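Saber planner – sim gallery, July update

Quick dump from the new grasp planner branch. Notes by Shireen Mokoena, Prolden tools team. Longer writeup in September, hopefuly.

Reset pose check
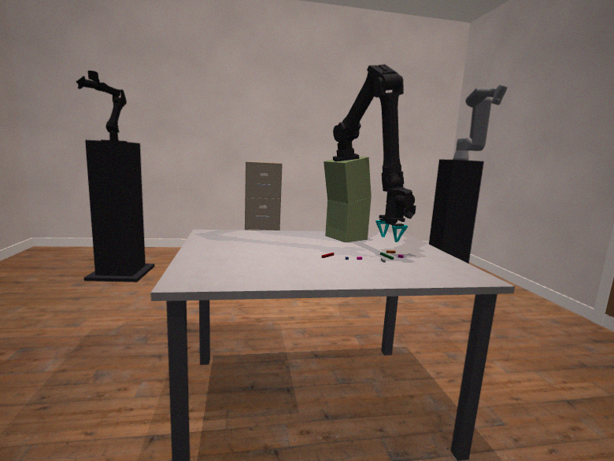 Seeds come from Skastico now, so any layout can be replayed from one number. We did 253 layouts overnight, 9 rejected for overlaps. Small bars and blocks scattered on the white tabletop, fingers open above them with nothing in the grip – same start condition the planner logs as "ready". The beige piece is nearly the color of the table, so segmentation gets its own threshold for that one.

Target selection
Old version took the nearest piece and hoped. New one scores each piece on clearance first, then reach. Wrist yaw gets picked last, after
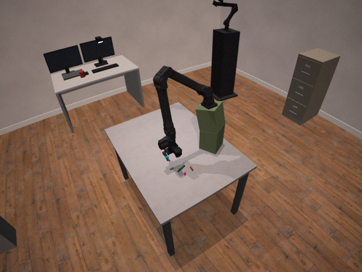

the elbow solution is locked, otherwise the solver flips between two configs and burns time. Replan budget is 130 ms. Mostly we stay under it. Yaw limits still hard coded, will move to the config file.

Clutter and shadows
Eight pieces near the gripper, grey shadows on the right half of the table. Depth doesn't care, the color mask does. Silletti filter is on by default in this build, turn it of with the mask flag.
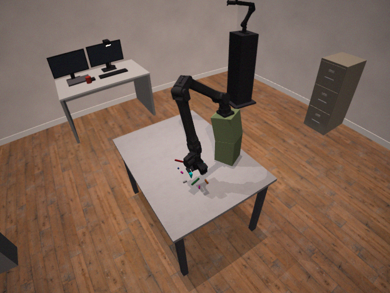
Still open
– collision margin on the forearm, too fat
– 7 flaky tests, all in the replay module
– docs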